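Zadero Hangers
Two-arm teleoperation demos of putting clothes on hangers

Zadero Hangers is a set of demonstrations in which a person drives two robot arms by remote control and hangs clothes on a small rack. We built it because we love cloth tasks and wanted more of them to learn from! Shirts slump, waistbands twist, hangers swing away just as you get close, and every one of those little fights is in the recordings.

What you get

800 episodes, recorded at 60 frames per second from a fixed camera that sees the whole tabletop. Each episode comes with joint positions for both arms, gripper opening, the operator's commands, and a short text instruction such as "put the green top on the blue hanger." There are 13 instructions in all, and they are listed in tasks.txt with the number of episodes for each.

Folder layout

episodes/ has one folder per demonstration
episodes/NAME/video.mp4 is the fixed camera view
episodes/NAME/states.csv has joints and grippers, left arm first
episodes/NAME/commands.csv has what the operator sent
episodes/NAME/notes.txt is the operator's own comment, often blank
splits/ has the train and test lists
tasks.txt has the instructions

Timestamps are in seconds from the start of the episode. Commands and states share a clock, so you can line them up directly. Grippers read 0 when closed and 1 when fully open.

How the demos were made

The operator sits at a pair of hand controllers, one for each arm, and watches the table directly. The arms copy the motion of the controllers. We use a foot pedal to start and stop recording, and it has a second job: a double tap freezes both arms so the operator can rest their hands. Those pauses are left in. If you want to drop them, look for rows where paused is 1 in commands.csv.

Hongmei Deng recorded most of the set and wrote the operator guide (guide.txt, well worth reading even if you never touch a robot). Her best trick is to pinch the cloth near a seam, where it holds its shape, and let the other arm bring the hanger in. You can watch the episodes get smoother as she worked this out – the early ones in the Alden batch are slow, and by the end of the Nigatu batch she is flying.

Failed grasps

We kept them. A dropped shirt that gets picked up again is great training material, and the regrasp column marks where it happens. Episodes that ended with the garment off the hanger are in the set too, with success set to 0 in their notes.

Loading

The Ameo reader handles everything:

from ameo import load
eps = load("episodes", split="train")

It needs version 2 or later. Older versions read the gripper column upside down, which makes for some very funny replays.

Known issues

Some videos in the Alden batch start a moment before the state log does. Trim to the first state row.
Light-colored garments can wash out against the white table.
Left and right always mean the camera's left and right.

Coming in June: socks on a clip hanger. We can't wait!
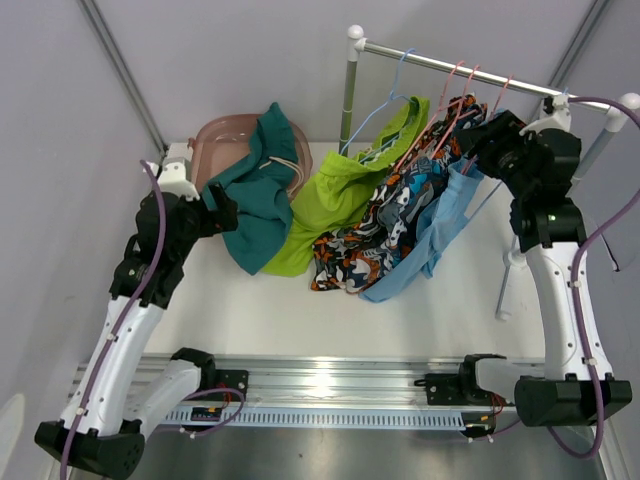

Both arms at the rack, with shorts and other clothes on the table.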